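History Methods for Teachers
Unit 4: Using Local Records in the Classroom

Reading for this unit: the Clarkilmont mill packet (wage book pages, two letters, the 1911 street directory). Bring it to the session.

1. Starting with a record

Most students meet the past through a textbook chapter. A local record asks for a different kind of reading. Give the class one page from the wage book before you give them any background. Let them spend ten minutes on it in pairs, writing down what they can read and what they can't. Names, job titles and pay rates usually come first. Questions about why some workers were paid by the piece tend to come later.

Krisztina Deák used this opening with a ninth grade class at the Inda school. Her notes are in the packet. She found that students who were slow readers did well with the wage book — the entries are short and the layout repeats.

2. Who made it, and for whom

A wage book was kept by a clerk for an owner. It records hours and money. It says little about the work itself, and nothing about how people felt about it. The letters fill in part of that gap, but both were written by the same foreman, so treat them as one voice.

Ask students to name one person in Clarkilmont who left no record in the packet. Married women who took in piecework at home are a good place to start.

3. Linking to the present

Attila Bíró suggests closing the unit with a comparison of job titles then and now. Sorting, carrying and packing fill over 30 lines of the wage book. Students can look for the same tasks in current job ads and note which words have survived.
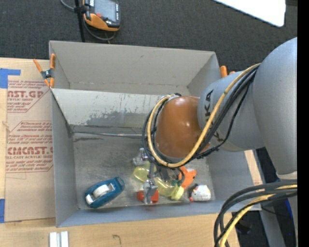 Fig. 2. Robot arm with its gripper lowered into a gray bin.

Keep the comparison short. The aim is to send students back to the wage book with better questions.

4. Assignment (due first week of December)

Choose one record from your own area. Write 200 words on who made it and what it leaves out, then draft a ten-minute opening activity. Attach a copy of the record.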